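Tips for a good day of recording at the practice table

If you are new to gathering examples for a learning system, welcome! It's more fun than it sounds. You steer the arms through a small everyday job, the cameras record it, and later the system tries to learn the job from what you did. We've been collecting box jobs on the white table lately, and small boxes teach you a lot about your own bad habits.

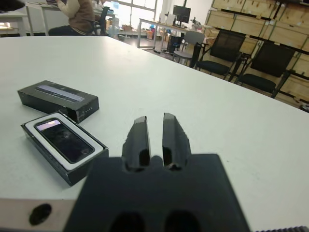 Workshop Tips - Gilto Robot Practice Group

Start with the sentence. Before you touch the controls, write down what the job is in plain words, the way you'd say it to a friend. "Put the lid on the tray" is good. "Box task, version B" is no use to anybody in three months. Everyone recording that day uses the same sentence, spelled the same way.

Move the things between takes. I can't say this loudly enough! If the box always begins in the same corner, the system learns the corner. Slide it over a hand's width, turn it a little, swap left and right. Noemi Mahmoud rolls a die to pick the starting spot and I have happily stolen that from her.

Shiny and see-through stuff needs extra takes. Glare slides around as the wrist camera moves, so one good pass tells the system very little. Turn the piece a bit each time and come at it from both sides.

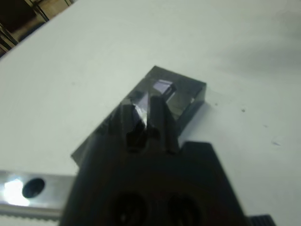 Fingers and a see-through block, from the wrist camera.

Go slow near the object and at a normal pace everywhere else. New people tend to do the reverse - they creep across the open table and then pounce. A steady approach with a tiny pause before closing the fingers gives much cleaner examples.

Keep your fumbles, but label them. A take where you miss, back off and try again is gold, as long as it ends with the job done. A take where you gave up goes in the other folder. We had 648 takes from October and I pulled 47 of them for having no label at all, which hurt.

Check every view before you start the batch. Open the head camera and both wrist cameras, wave the fingers over the middle of the table, and make sure you can see the tips in each one. 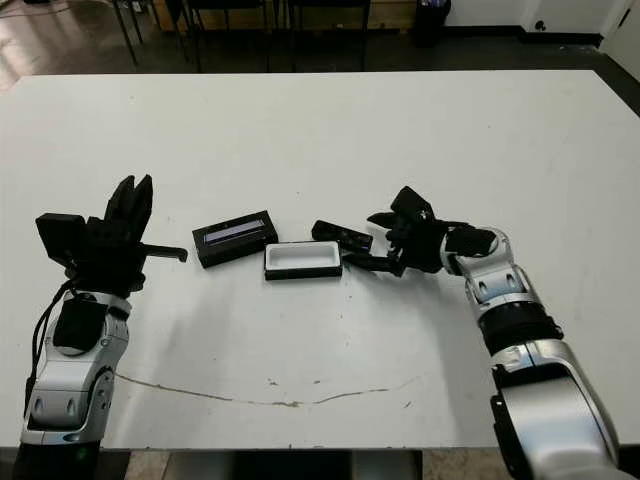

Kwesi Kpodo wrote in to say that he disagrees with me about batch length. He stops after 70 takes no matter how well it's going, and he thinks his last ten are always the sloppiest. He'd like to see short batches from lots of different people, so the system doesn't just pick up one person's style.

He's right about the different people, and I've changed our sign-up sheet in Flelel so the same name can't take two slots in a row. On length I'm still a bit stubborn. My best day was 97 and I was grinning the whole way through.
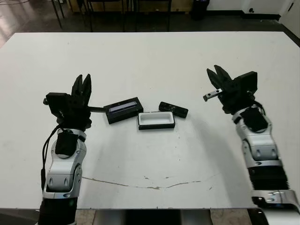 What did help me was a proper break in the middle. Stand up, shake out your hands, have some water, then watch your last three takes at full speed before you sit back down. You'll spot the drift right away (mine is always letting the left arm hang too low). Write the fix on a sticky note and put it by the controls.

Last thing: back up to the Fumell drive before you go home, and put your initials in the log next to your batch.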